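Reading time: 3 min
Print this page | Send by e-mail

Putting things back: first results from the Jultisska project

In the last issue we promised some news about the household tidying work at Itholm, and now we have enough results to write a first report. The question we started with is simple to say. When a humanoid robot must place an object on a shelf, how much does it help to let the hand look for itself, in addition to the camera in the head?

For us the shoe cabinet has become the favorite test. A slipper is soft in some places and stiff in others, it has an opening where the fingers can go in, and it must end on the shelf with the toe in the correct direction. A cup is more forgiving. With a slipper, a small error in the grasp becomes a large error at the toe, and the shelf above leaves little room to correct it. The head camera sees the cabinet well when the arm is far away, but in the last part of the movement the hand covers much of what we want to see.

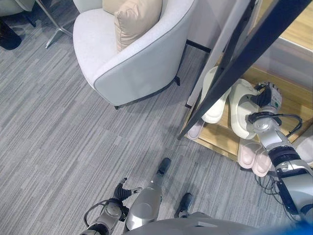

Our earlier method, which we call Dulton, makes one plan from the head view and then follows it to the end. It is quick, and in open space it is quite reliable. The new method, Eide, starts in the same way but changes its mind during the movement. When the hand comes close to the object or to the shelf, the policy gives more weight to the wrist view and less to the head view. We do not set the moment of this change by hand. It is learned from demonstrations made by teleoperation, and it can be different for each object.

For training we used 286 demonstrations, all recorded in the same room between October and December. We kept also the ones where the operator made a mistake and repaired it, for example a second try at a grasp. In our first version we removed them, and the result was a policy that did very clean movements but did not know what to do after a small slip. To keep them in was the cheapest improvement of the whole autumn.

The numbers, then. On shelf placement with footwear, Eide finished 71 percent of the trials without help from a person. Dulton finished almost half. We counted a trial as finished only if the object stayed on the shelf after the hand had opened and moved away, so a slipper that falls down later is a failure in our table. The difference between the methods was largest on the lower shelf, where the arm must reach down and the head view is poorest.

The wrist view has its own problems, and we want to be open about them. The camera is very close to the fingers, so they fill a good part of the image, and when the arm moves fast the rest becomes blurred. At first we tried to throw away all blurred images before training. This made the policy slow and careful in a strange way - it waited for a sharp image before each small step.
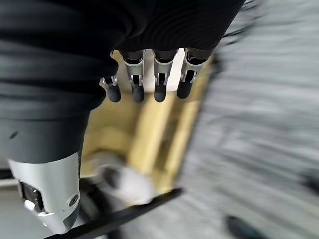

Now we keep the blurred images in the data and let the policy see 3 images from the recent past together with the present one. With this the waiting has mostly disappeared. We have not yet tested if fewer images would be sufficient, and this is on our list, because each extra image costs computing time on the robot.

Two kinds of failure remain common. In the first, the fingers close on the edge of the strap and the slipper turns when it is lifted. In the second, the grasp is good but the sole touches the front of the shelf and the hand continues to push. A better camera view will probably not solve the second one. We believe that it needs a measure of force in the wrist, and a student project on this topic is planned for the spring.

We should also say that all trials were made with one cabinet. Next we will move the furniture between the sessions and add a second cabinet with narrower compartments, and then repeat the comparison with both methods. Groups that wish to try the evaluation protocol on their own robot can ask for it from the Itholm office. The trial sheet is 2 pages and can be used with any shelf.

Last updated: February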